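Thread: Where does the teach pendant live during a run?
Board: Cell Safety and Shop Practice

tapeline_ted
We have a two-arm tabletop cell, both arms collaborative, one pendant each. I'm rewriting our bench rules and got stuck on rule 4, "the operator shall have an emergency stop within reach at all times." I asked five coworkers what "within reach" means and got a seated answer, a standing answer and a shrug. What does everybody else write?

Hiba Majali
We write "one hand, no step, no stretch." If you have to lift your backside off the chair, it fails. Our old sheet said "nearby," and people took that to include the coat rack.

gantrygoat
Pendant in hand or it doesn't count. Been saying it for years, to the same warm reception.

Hiba Majali
For a 30 second jog, sure. For a two-hour shift of repeated tasks your operator will have it in his lap by the first coffee, screen down, with an elbow on the touchscreen. I'd take a flat table and a marked spot.

gantrygoat
A marked spot that fills up with mugs by March.

Fevska_bench
Two arms, two pendants is where it gets fun. Does the red button on A stop B? On ours it didn't until we wired the stops together. The first draft of our rules ran to 39 items and that question wasn't in it. There was one about umbrellas.

tapeline_ted
Ours are wired together, checked at the start of each shift and signed for. The sign-off sheet has more than 259 rows now and the same initials in nearly all of them, so either he's very diligent or he owns a good pen.

Hussam Twal
Post the layout. I can't argue about furniture in the abstract.

tapeline_ted
Fine. Kitchen-type tasks, arms on the brown table, pendants on the white one. 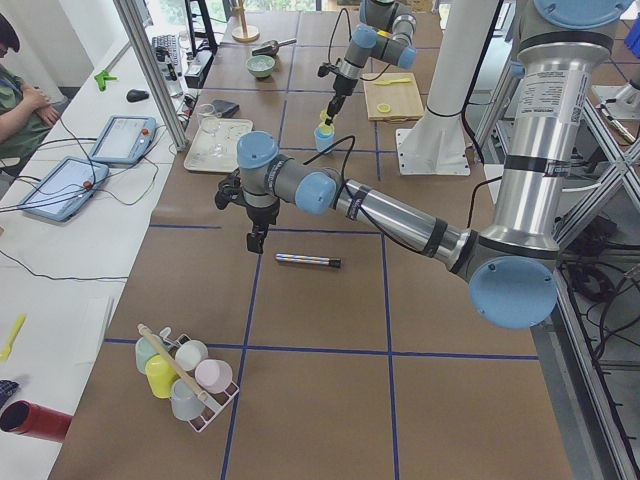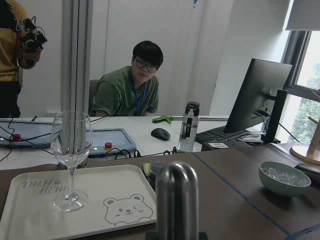 Hussam Twal
OK, so my vote is to leave the pendants on the table and fix the rule. Something like: "Both pendants face up, red buttons toward the operator, nothing on top of them, cables not crossing the place you'd put your hand." Then a second line saying who is the operator. If two people are near the cell, one of them is it, and both know which.

gantrygoat
Arms folded is not a ready position.

Hussam Twal
Neither is holding a device at chest height for an hour. Time the reach. We did it at Flasholm with a stopwatch and a bored intern, and the folded-arms people were slower than the hands-on-desk people by less than the hands-on-desk people differed from each other.

gantrygoat
I'd like to see that with the intern asleep.

Fevska_bench
Separate gripe: glassware. Our rule is plastic until the program has run clean for a full session, then glass, with a broken-glass bin on the floor before the first pour. It's on page one because I put it there.

Hiba Majali
Agree on the bin. I'd add ice to the list too. It melts, and then you have a puddle near cables and a debate over who is facilities.

tapeline_ted
Stealing all of it. Rule 4 now reads: "One named operator per run. Both stops reachable with one hand from the seated position, no step, no stretch. Pendants face up and clear." Glass and ice go in rule 5. Umbrellas remain unregulated.

gantrygoat
Still should be in hand.

Hussam Twal
Put him down as abstaining.

gantrygoat
Put me down as opposed. And number the tape squares while you're at it, I'm tired of incident notes that say "the middle one."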